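Hiring the Carpeted Room at Cedgate: your questions answered

Hello, and thank you for thinking of us! Nerys Dafis and I get asked the same dozen or so things every week, usually by people who are already halfway through planning something lovely and just want to know where to put their bags, so we have finally sat down with a pot of tea and written the answers out properly. If yours isn't covered, do write to us. We like hearing from people.

How big is the room, and how many of us will fit?

We're comfortable with up to 30 people sitting on chairs, or 35 if it's a standing sort of do and you don't mind being friendly. For floor-based things such as yoga, baby groups or long board game afternoons, you'll want to keep it smaller than that, as everybody takes up a good deal more space once they stretch their legs out.

What is the floor like?

It's grey carpet, and we're rather fond of it. Carys Mostyn, who teaches the gentle stretching class, tells us her regulars often don't bother with a mat at all, though if you have grumpy knees (I do) I would still bring one, or a folded blanket. Grey is forgiving of the odd bit of fluff, but it does show pale crumbs terribly, so please have a look under the table before you go.
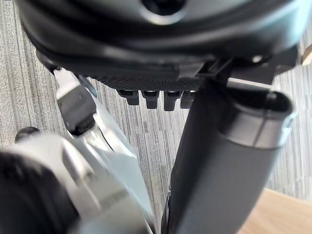
Do we have to take our shoes off?

No, only if you'd like to. We ask for clean shoes, and in February, when the lane outside is mostly puddle, we put a rack by the front door and hope people will take the hint. Slippers are very welcome. Thick socks even more so.

Can we eat and drink in there?

Tea, coffee, water, biscuits, sandwiches and cake are all fine. We'd ask you to keep red wine, blackcurrant squash and anything with turmeric in the kitchen -- we have learned about turmeric the hard way. The kitchen is just across the passage and has plenty of worktop, so you won't be squashed.

Something has been spilt. What should we do?

Please don't panic, and please don't scrub! Blot it with a clean dry cloth, working from the outside in, then dab with a little cool water and blot again. The cloths are in the cupboard under the kitchen sink. Leave a note in the book to say where it was, and one of us will go over it in the morning. We won't be cross. We'd much sooner know.

Do we need to vacuum afterwards?

A quick once-over is plenty, and the vacuum is in the tall cupboard in the passage. If you've had glitter, sand or pine needles, please give it a proper go in both directions, and empty the cylinder into the outside bin when you've finished.

May we tape things to the floor?

Only with the low-tack tape from the office, and please lift it the same day. Parcel tape leaves a sticky line that collects every hair in Stestville.

How do we book, and what does it cost?

The smallest booking is 2 hours, which includes your setting up and clearing away. Email Eluned Pumphrey with your date and a rough idea of numbers and she'll send you the current charges, as they're different for regular groups. She's in most mornings, and is very patient with people who change their minds.

Page last looked over on 08/10/2018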